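14th January

Good news for anyone with a dripping tap and a coffee can full of mystery plumbing bits - the Briditz parts library is open again, and it's bigger than it was! I stopped in for the first morning back, meant to stay long enough to drop off a bag of old fittings, and left after lunch with dusty knees and a much better idea of what I've been keeping under my sink.

If you missed it the first time, the parts library is exactly what the name says. People bring in the small hardware that piles up after home repairs (valves, connectors, elbows, washers, the odd handle with no faucet) and other people come and take what they need. You don't pay for anything. You do sign the book, and you do get asked whether you really need four of them.

Hongjun Xiong started it in the back of the old Mulder hardware store, with a few shelves and a label maker. When the Mulder building changed hands last June, everything went into boxes, and the boxes went into a lot of different garages. Mine had two of them, behind the bikes. Getting it all back together took longer than anybody wanted, but the catalog now stands at 1324 pieces, and that's with a good many tubs still waiting to be gone through.

The new home is on Porari Street, next to the laundromat, and the biggest change is how things get sorted. In the old place it all got tipped out on one table and you'd dig. Now the sorting goes on in squares marked off with blue tape, and the idea is that a part gets looked at by itself, standing up if it will stand up, before anyone decides what it is. I thought this was a bit much until I tried it. A fitting in a tub full of other fittings is just metal. Put the same fitting on bare brown floor and you start noticing which way the lever goes.

My favorite of the morning was a little cylinder with a white plastic top, a round opening in it, and silver metal around the middle and base. There's a short flat lever poking out of one side. I said valve. The man next to me said connector. We went back and forth for quite a while, and it's been put down in the catalog as "small fitting, lever, white top" until somebody comes in who can settle it. If you know, please come and tell us! 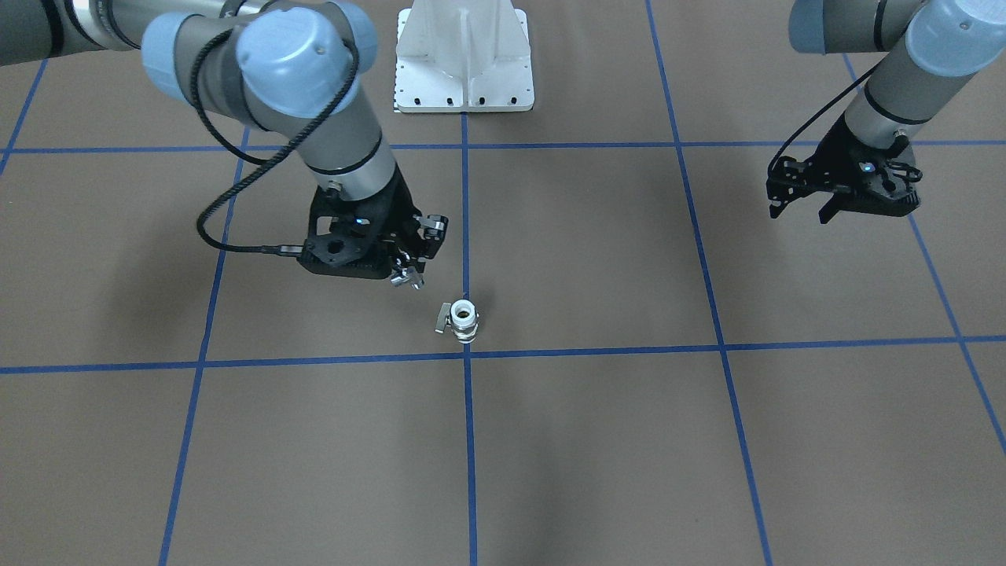

## What they need, and what they've got too much of

Elbows. Please, no more elbows for a while. The drawers for those are full, there are 200 drawers in the new place, and Hongjun would like to keep a few of them for something else.

What's really wanted right now:

- shutoff valves with the handle still on
- anything with a lever
- rubber washers, new or close to it, in any size
- plastic nuts for sink drains (these go the same day they come in)
- clear plastic tubs with lids that fit

Please wipe things off before you bring them. It doesn't have to be a deep clean, just get the gunk off the threads. And if you happen to know what a part came out of, write it on a scrap of paper and tuck it in the bag. "Upstairs bathroom, old toilet" is a perfectly good note. I wrote "???" on most of mine and got a look.

Paint, batteries and anything that has held chemicals can't be taken. The town drop-off handles those, same as always.

## Membership and hours

There are 230 members on the list carried over from Mulder's, and if you were one of them you don't have to do a thing - your name is still in the book. New members sign up at the door. It's free, though there's a jar for the heating bill and I'd gently point you toward it. The place is drafty and I kept my coat on the whole time.

Doors open at nine and close at one, and for now that's mornings only. Evening hours may come back in spring if enough people offer to cover them. Parking behind the laundromat is fine as long as you leave the two spots by the dryer vents alone.

You can also call ahead with a part you're looking for. Have the size ready if you can. If you can't, bring the broken one with you, even if it's in pieces, because matching one thing against another beats any description over the phone. A woman ahead of me had been to two stores looking for a nut that fit her kitchen drain, and she had one in her hand in the time it took me to sign in. She took a washer too, just in case. I would have done the same.

## About that tape

A few people asked me about the tape after I talked it up at the bakery, so a little more on that. The squares don't have to be perfect. The strips lean a bit and the sections come out in different sizes, and this doesn't matter one bit, as big parts need big squares and small parts are happy anywhere. I asked if there was some clever rule for what goes where and the answer I got was "leave enough room to pick it up." Fair enough.

The other rule is to clear a square before you start on the next batch. I'm bad at this. I had three different bags going by the middle of the morning and lost track of which washers came with which valve, and we had to guess. So, one bag, one batch, and then put it all away in its drawer before you open another. There's something very satisfying about getting back down to nothing but the lines. I may tape up my own workbench this weekend, and my husband has already asked me to leave the kitchen counter out of it. 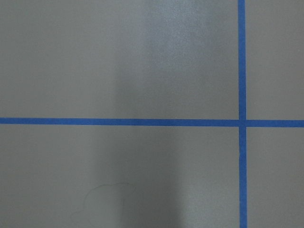 *Blue on gray, with one strip laid over the other where they cross.*

Next up is the Baltel donation, which is the last of the stock from the Baltel plumbing counter that closed out on the county road. It comes to 18 crates and I'm told they're not sorted at all. Hongjun is looking for people who can give a morning to it, no experience needed, and you'll learn more than you expect to. Bring gloves if you have them and something soft to kneel on (my knees are still talking to me). Coffee is provided, mugs are not.

To put your name down, stop by Porari Street during open hours and sign the sheet inside the door. I'm on it for the first three crates.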